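Getting Cabin Gear Ready for a Park Trip

By Ginette Tremblay

We rent out two cabins at Evalside, near the park boundary, and most of what goes wrong for guests goes wrong at home, before they have packed the car. These are the tips we mail with the booking letter. Amber Bramwell added the parts on food and coolers.

Food and coolers

Wash the cooler with warm water and a spoonful of baking soda two days before you leave. Rinse it and let it stand open overnight. A cooler that still smells of last summer's bacon will interest a bear as much as one with bacon in it.

Freeze water in clean milk jugs and use those in place of loose ice. A jug lasts longer, and you can drink it as it melts.

Take food out of its cardboard at home. Cut the cooking directions off the box and put them in the bag with the rice or pasta. Everything with a smell goes in one bin with a tight lid, and that includes toothpaste, lip balm and dog food. The bin goes in the bear locker or inside the cabin at night. Do not leave it on the porch.

Bird feeders stay home. We have had to ask guests to take them down.

Labels and lists

Mark each bin on the short end and on the lid. Write the list of contents on plain paper and cover it with clear tape, running the tape past the paper on all sides so damp can't get under. Press from the middle outward with your thumb. Do the labeling on a hard, flat table, and wipe the table first, or crumbs will show up as lumps under the tape.

Fold the loose end of the roll under itself before you put it away.
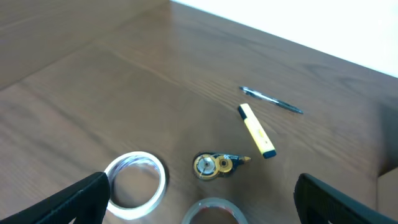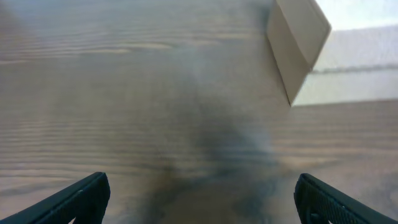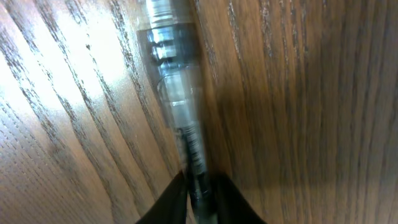
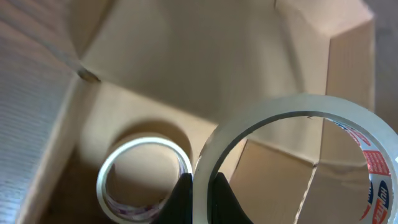 Binoculars and scopes

Blow grit off the lenses with a rubber bulb before you touch them with a cloth. Wiping first is how lenses get scratched. Use a clean microfiber cloth and one drop of lens fluid on the cloth, never on the glass.

Check the eyecups and the strap. Straps wear through where they pass the metal loop, so look there. If the binoculars have been in a basement, leave them open on a shelf for a day with the caps off.

Set the eyepiece for your own eyes at home, using a street sign or a tree across the road. Elk will not wait while you find the ring.

Boots and outer layers

Brush dried mud out of the soles over a trash can. Seeds travel in mud, and the park does not need weeds from your yard. Wash rain jackets with a soap made for them and skip the fabric softener, which stops the outer cloth from shedding water.

Bring one more pair of socks than you think you need. August mornings are cold here, and the grass is soaked until 10 or so.

In the car

Keep a small trash bag with a clip up front and empty it at every stop. Crumbs under a child's seat count as food. Vacuum before the trip, and check under the mats.

Pack the bins you want first by the tailgate. For most people that is lunch, jackets and binoculars, in that order. The kitchen in each cabin has 4 plates, a kettle, a can opener and a decent skillet, so leave yours home.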